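How to Set Up a Paper Calendar You Will Still Be Using in June

2024-02-17 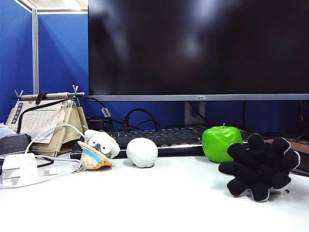

A canvas stand calendar on an office desk, next to the monitor.

Every winter the same advice goes around. Buy a beautiful planner, pick a set of colored pens, spend a weekend filling it in, and your year will run itself. I have bought the planners. I own the pens. Most of those planners are blank after the first few weeks, and the few that aren't blank are full of things I copied from my phone for no reason I can now remember.

So this is a tutorial for people who like the idea of a paper calendar and don't trust the people selling them. I still use one. It does a small job, and it does that job fairly well as long as I don't ask it to do anything else. Setting it up takes less than an hour, and if you already have a calendar lying in a drawer it costs nothing.

Before you start: do you need one?

Maybe not. If your phone calendar works and you look at it, stop reading and go enjoy your day. A lot of the claims made for paper are pretty soft. I keep seeing it said that writing by hand makes you remember things better, and perhaps it does for lecture notes, but I have forgotten plenty of dentist appointments that I wrote down in my best handwriting.

Where I think paper has a fair case is distance. A phone calendar is good at telling you what happens at 2:30. It's poor at making you feel that the big deadline is only two weeks off, mainly because you don't open it unless you're looking for something. A month on paper sits there whether you open it or not. That's the whole argument, as far as I'm concerned.

If your trouble is being late to meetings, paper won't fix it. Use an alarm.

What you need

A calendar with the dates on it
One pen and one pencil
Your phone or computer calendar, open in front of you
Something to prop or pin the calendar with, if it doesn't stand by itself

Skip the stickers, the washi tape and the highlighters for now. You can add them later if you find that you miss them. I never have.

Step 1. Pick the format by where it will live

Most guides start with style. Start with the spot. Sit where you work and look up from what you're doing. Wherever your eyes go first, that's where the calendar should be. If that place is a wall, get a wall calendar. If it's the desk, get one that stands up. Flat desk pads look great in the store and then spend the year under a pile of mail, at least at my place.

Check the size of the boxes against how you plan to use them. This is the mistake I made for years. There are two kinds of paper calendars and they're sold as though they were the same thing.

The first kind has large boxes you can write in. Good for households, shift work and anybody with several things going on in one day.

The second kind has small dates and hardly any white space. You can't write "pick up the car, call about the roof" on one of those. What you can do is circle, cross out and underline, and that's often enough. I've come to prefer the small ones, since they make it impossible for me to overdo it.

I bought a Plisemley wall planner the year before last because the box said it would hold "everything." It did, and I couldn't find anything on it. The Sakau desk calendar I have now shows one month at a time in type I can barely read without my glasses. It has outlasted the other by a long way.

Don't pay extra for goal pages, habit trackers or mood charts unless you've used such a thing before and liked it. A calendar with 200 pages of prompts is a workbook. Those are fine, but they're a different purchase.

Step 2. Decide what is allowed on it

Do this before you write a single word. Take a scrap of paper and finish this sentence: "A date goes on the calendar only if..."

Mine says: "only if I would need to start getting ready for it at least a week ahead." That lets in deadlines, trips, birthdays that need a present in the mail, the car inspection and the tax date. It keeps out meetings, haircuts, trash pickup and anything that repeats.

Yours may be different. A parent might allow only the days when school is closed. Someone who works shifts might mark shifts and leave off everything else. The rule matters less than having one. Without a rule you will copy your whole digital calendar over, and then you'll have two calendars to keep in step, and in my experience the paper one loses.

I've read posts claiming you should put everything on paper so that your brain can "let go." I tried it with a Buthelezi daily planner, which is a handsome thing, and my brain let go of nothing. I just spent my mornings doing clerical work.

Step 3. Enter the fixed dates in pen

Open your digital calendar and go forward month by month. For every item, ask whether it passes your rule. If it does, put it on the paper in pen. If you're unsure, leave it off.

With a write-in calendar, use as few words as you can. "Taxes" is plenty. You don't need the address of the accountant.

With a small-date calendar, use marks:

A circle for a deadline
A line under the dates for days away from home
A small dot for a birthday

Keep to those. I once made a system with 5 colors and a key taped to the back, and by spring I was turning the calendar around to find out what green meant.

Go no further than six months ahead. Anything past that is likely to move, and the calendar starts to look busy with things you can't do anything about yet.

Step 4. Add the start dates in pencil

If you do one step on this page with care, do this one. A circled deadline tells you when you'll be in trouble. It doesn't tell you when to begin.

For each circle, work backward. How long will this take if it goes badly? Go back that far and put a pencil mark there. I use a small triangle. For a report that should take three days, I mark ten days ahead. For a passport renewal, I look up the current processing time and add a month to it, because I have been burned.

Pencil, because these will shift. You'll find that two triangles land on the same day, and you'll need to slide one earlier. Slide it earlier, never later. If you can't slide it earlier, you've learned that something has to give, and you've learned it while there's still time to tell people.

Step 5. Put it where you picked and leave it there

Stand it up or hang it. Sit down and check that you can see it without moving anything. If the sun hits it or a lamp throws a glare on it, shift it a little. Don't put it behind anything you use daily.

Calendars with loose pages need one extra thing, a home for the months that aren't showing. Mine slide in behind the current page. If yours don't fit there, clip them together in an envelope and keep it in the top drawer. Lose the envelope and you've lost your pencil marks with it, so don't choose somewhere clever.

Step 6. The weekly look

Once a week, go over the next three weeks. Cross off what's past. Check whether any fixed date has moved in your digital calendar. Add anything new that passes the rule. I do it while my computer is starting up, and it's done before I've typed my password.

If the weekly look begins to take longer than five minutes, you're letting in too much. Go back to Step 2 and make the rule tighter.

Some systems ask for a daily review, a weekly review, a monthly review and a yearly review. The Gasamholm method, which a friend pressed on me, asks for all of these plus a set of index cards. I lasted nine days. If you love that kind of thing, you don't need my help.

Common problems

I stopped looking at it. Move it. A calendar that hasn't moved in a while turns into furniture. Shift it to the other side of the desk and you should start seeing it again, at least for a time.

I missed a week, and now it's wrong. Don't go back and fill in the past. Cross the missed days out with one line and start from today. The past week on a calendar is of no use to anyone.

It's too messy to read. Probably too many kinds of marks. Pick the one you care about most, go over it in dark pen, and rub out the rest if they're in pencil.

My partner writes on it too. Then get two. Shared calendars belong in the kitchen and they follow different rules.

I bought an expensive one and feel bad about using it badly. I know this feeling well. There seem to be over 1000 models on sale at any given time, and a fair number of them are so nice that people are afraid to mark them. Scribble on the first page with the ugliest pen you have. After that it's a tool.

How to tell whether it works

Give it until June. Then look back over your circles and ask how many of those deadlines you started on time. Compare that with how it usually goes. If there's no difference, throw the thing out and keep the pencil. I've told two friends to do exactly that, and both of them get along perfectly well with a phone.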